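La célula del fondo

Entré en Lindura en noviembre, en el turno de tarde, y lo primero que me dieron fue la llave del armario de repuestos y un cuaderno de tapas negras. El cuaderno era de la célula del fondo. El que la había llevado antes que yo se había jubilado en verano y dejó escrito todo lo que le parecía necesario, con una letra apretada que al principio me costaba leer.

La primera página decía: engrasar no arregla nada que esté flojo. La segunda era una lista de pares de apriete. A partir de la tercera venían los días, sin fecha, uno detrás de otro.

Leí el cuaderno en el autobús durante una semana. Había meses enteros en los que solo ponía "bien". Luego aparecía una anotación larga sobre un cable que rozaba, y después otra vez "bien".

La avería que me tocó a mí fue la de la pinza. El brazo bajaba a la bandeja, cerraba y subía sin nada, o subía con la pieza torcida y la soltaba a medio camino. El encargado dijo que era del programa. Los de Hultum, que habían hecho el programa, dijeron por teléfono que era de la pinza. Yo miré en el cuaderno y encontré la anotación 1489, porque él las numeraba: "Falla al coger. No es la pinza ni el programa. La bandeja se ha movido. Revisar sargentos."

Paré la célula, puse el candado y entré con la linterna. El sargento estaba puesto en el borde de la chapa, como siempre. Empujé la bandeja con la palma y cedió un poco. Poca cosa, pero cedió. El cartón de debajo se había aplastado y el apriete ya no apretaba.

Solté, cambié el cartón, volví a colocar la bandeja contra las marcas y apreté. Después salí, quité el candado y llevé el brazo en manual, a la velocidad más baja, hasta el punto que el cuaderno llamaba "el de la verdad". Para probar no usaba piezas de producción. En el armario había una caja con cosas de casa, cada una de una forma distinta, y las eché dentro. 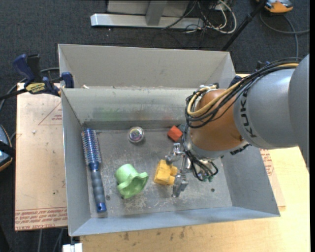
Me quedé un rato con la consola en la mano y el pulgar en la tecla, sin avanzar. El cuaderno decía que en ese punto había que mirar primero los cables y después las garras. Miré los cables. Los amarillos y los negros hacían su vuelta por encima del brazo y no tiraban de nada. Agaché la cabeza y miré las garras con respecto al fondo. Luego bajé muy despacio, cerré y subí.

La pieza amarilla subió derecha.

Hice lo mismo con las demás. El cepillo me dio trabajo - por el mango se escurría y por las púas no había manera - hasta que cambié el giro de la muñeca. El brazo falló dos veces más y las dos fueron culpa mía, por ir con prisa. A las nueve lo puse en automático y me senté en el taburete a ver pasar 60 ciclos. Los cogió todos. Seguí hasta 70 y apagué.

Llamé al encargado y le dije que era la bandeja. Me preguntó si había cambiado algo en el programa y le dije que no. Me preguntó si iban a venir los de Hultum y le dije que tampoco. Se quedó callado un momento y luego me pidió que cerrara bien la puerta de atrás, que con el viento se abría.

Antes de irme abrí el cuaderno por la última página escrita. Él había terminado a mitad de hoja, con un "bien" y una raya. Debajo quedaba sitio. Estuve pensando si empezar por el uno o seguir con sus números.

Seguí con los suyos. Puse que se había cambiado el cartón y que convenía repasar el apriete cada lunes. Puse también lo del giro de la muñeca con el cepillo, por si le servía a alguien. Guardé la caja en el armario, eché la llave y salí a coger el autobús, que ya se había ido.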